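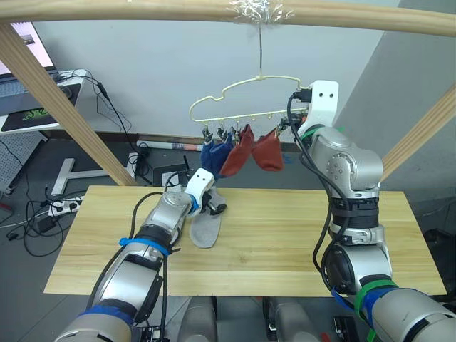 Lama Karaki
Technical correspondent

12 shares | 4 comments

Run 553 of the Minda sock-hanging task ended when the right arm moved with no command to do so. It travelled upwards, met the top rail of the wooden frame and kept pushing until the current limit cut in. Ghada Khoury, who leads the work for Gosis in Grirkedance, had her hand on the stop button and her face well clear of the bench.

"The movement wasn't fast," she said. "It was steady, and that worried me more. A collision at speed trips the force check straight away. A slow push looks like ordinary work to the controller for quite a long time."

The task uses two arms mounted side by side. Socks are hung from clips on a plastic hanger, which itself hangs from the rail. The hanger swings when touched, so each arm has to keep correcting its aim as it closes in. Those corrections come from a planner called Mosoti and are sent to each arm as a stream of small position changes.

Elie Harb, the controls engineer, traced the fault to that stream. The network link to the right arm dropped for 300 milliseconds. The arm's own controller held its last position, as designed. Mosoti did not register the gap and went on adding up corrections for an arm that was standing still.

"When the link came back, the arm was given the whole sum at once," Harb said. "The speed limit spread it out, so it looked like a smooth, deliberate move. Every single part did what its manual says it does."

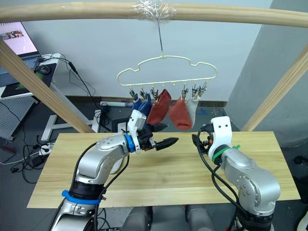
Both arms at work under the hanger on the Minda bench.

I asked why the watchdog had not caught it. Harb said the timer had been set at half a second in February, when short dropouts were stopping runs several times a day. The change was logged, but it was never reviewed against the safety notes.

"I made that change and I'd call it a mistake," he said. "We were treating the dropouts as a nuisance. They were the fault."

The cause of the dropouts was a worn connector where the cable flexes at the elbow. It has been replaced, and the cable now has more slack. The timer is back at its original setting. Mosoti also compares the commanded position with the measured one before each correction, and stops both arms if they disagree by more than a set amount.

Khoury has kept one further rule in place. After any stop, the arms are sent home at low speed with the bench clear, even if the cause seems obvious. "It costs us time on every run that stops," she said. "Hussam has asked twice whether we can drop it, and the answer is still no."

The remaining question is the current limit on the upper joints. Khoury thinks it is too high for handling socks. Harb wants it left alone until he has figures for the arm's own weight at full reach, and the tests for that have not been scheduled.

We use cookies to improve your visit. Accept | Manage settings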